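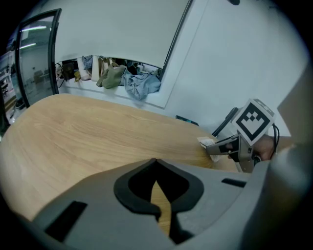 drisdale_nester

Hi all! I love our table. It's light wood with that soft honey grain, oval so there are no corners to bang a hip on, and it's the nicest thing in the room. It's also where every small thing in the place ends up. Remote, cotton swabs, a plastic cup, scraps of paper. I clear it at 7 in the evening and by breakfast it's collecting again.

The open shelf by the wall was meant to fix this and it has gone the same way. Right now it holds an olive green bag, a dark bag, something plaid, and a light blue cloth that hangs over the edge, plus a cable dangling at one end. I can't find anything on it without moving two other things first.
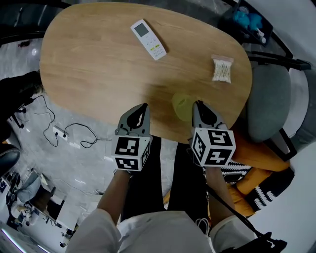
I'd like the table to be a table again by the end of July, when we have people coming over from Randden for lunch. Oh, and there's a power strip on the floor beside it with cables looping all over the place, so if you have ideas for that too, please throw them in! I don't want to buy a big piece of furniture. I have 80 dollars to play with and I'm happy to spend less.

Fenuvham Attic

Oh I love this kind of job! Start with the shelf, leave the table for later. I did mine the wrong way around the first time and just carried things from one mess to the other.

Take everything off the shelf and wipe it. Bags go on hooks. All of them, even the pretty one. A bag on a shelf slumps and takes up the space of three things, and on a hook it behaves. Cloths get folded in thirds and then rolled, and they stand up in a basket so you can pull one out without the pile falling over. What's left is a real shelf, and you'll be surprised how much of it there is.

Now the small stuff. The swabs should leave the room completely. Pour them into a jar with a lid and put it by the bathroom mirror, they look great in glass and the bag they come in never stays shut anyway. The remote wants a fixed home within reach of whoever uses it most. I stuck a holder to the wall near our door, and after a couple of weeks everyone was putting it back without thinking (even my dad!). Cups go to the sink whenever you stand up. That one is just practice.

For the cables, get a lidded box long enough for the strip, feed the cords out of one end, and wind the extra length into flat loops with hook and loop ties. Push the box up against the wall so no chair leg can land on it. I made one out of a shoebox before I bought a proper one and it did fine, but use one with air holes because strips can get warm.

Have fun with it, and put a plant on that table when you're done!

beaulieu_b

get a tray. one tray, small. if it doesn't fit on the tray it has to go somewhere else

drisdale_nester

Hooks are on the list! And I already have a jar for the swabs. I'm starting on the shelf tonight.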